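Search the archive Search Search tips

[ristetdale-swap] Metal bins for the toy and oddments table, who still wants one
February 4, 2023
by Davina Swanson

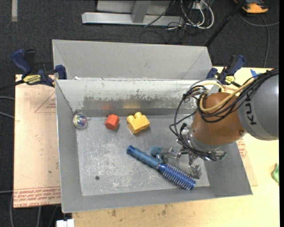 Lewis Matheson wonders if metal is the right thing at all, the plastic tubs did fine in November and two people can carry four of them at once.

Fair, and I'm answering him properly further down with his message quoted. But first the short version for those reading on a phone:

- metal bins, big rectangular ones, open top, sloping sides
- gray, scratched floor, coating flaked along the back wall inside. Not pretty
- small round hole in the floor of the one I mean, toward the near left corner, so beads and marbles need a tray under them or a bit of tape over the hole
- good for LOOSE stuff: balls, blocks, hairbrushes, the odd things that never get a box

Sloping sides are the selling point for me. Small things slide down to the floor where you can see them, and a kid can reach in without tipping the whole thing over on their feet. With the tubs everything piled up and people dug. You all remember the digging.

Now Lewis:

> Davina, before we go any further with these. The tubs stack, they
> have lids, they fit under the benches at the hall and they fit in my
> car. Metal ones will be loud. Every block that goes in is a bang.
> Also who is washing them out? The tubs I can do in the bath.
> I make it 1,303 small items left over from November, and most of
> those were in the tubs with no trouble. If it's about looks I don't
> think anyone cares. If it's about people not finding things then
> maybe we just put less in each one.
> Also please can we stop putting brushes in with the toys.
> Lewis

OK so in order.

Stacking, yes, you win that. The bins don't have lids and I wouldn't want to stack them full. They can live on the long tables and stay there till closing.

Noise. An old towel in the bottom for the first hour, then take it out once there's a layer. Effie tried a rubber bath mat in hers and it was fine but covered the hole, and then crumbs and grit sat there all day. Towel is better I think. Bring one if you have one you don't love.

Washing. Hose, outside, stand it on end. I'll do mine.

Less in each one: agree completly. Five or six things to start and top up from the boxes behind. It looks mean but people pick things up when they can see them. When it's full to the top they just stir. We put out 2,783 things in November counting books, and I'd bet half the small stuff never got looked at.

Brushes. Yes. Sorry. Hair things get their own bin this time, with combs and clips, and anything with hair still in it goes straight in the trash before it gets to a table. Clean the round brushes by running a comb down between the rows of bristles, then warm water and a drop of dish soap, dry them bristles down on a towel. Don't soak them, water gets up in the handle and they drip on everything for a day. If the bristles are bent flat don't bother.

Building blocks: mixed brands together is fine, whoever asked. Not sorting by color either, we did that once and it lasted ten minutes. Plain solid blocks go in with the studded ones. Balls in the same bin unless they're bigger than a grapefruit, those go in the net.

Clear balls with the shiny stuff inside, please check for cracks. Run a thumbnail around. Anything that catches, leave it out.

Shinji wanted to know about labels. One card per bin, clothespin on the rim, big letters. TOYS. HAIR. KITCHEN BITS. Mélanie has the thick pen and some 100 blank cards, so don't buy any.

Still need:
someone with a van or a wagon for Friday night, they won't go in my trunk flat
towels
two people to sort hair things, gloves provided
a yes or no from everybody who said "maybe" about taking a table

Lewis if you want to keep your four tubs going for the soft toys I'd be glad of it, soft things get snagged on the flaky bit of the coating anyway. Bring the lids.

More when I hear from the hall abuot the key.

Davina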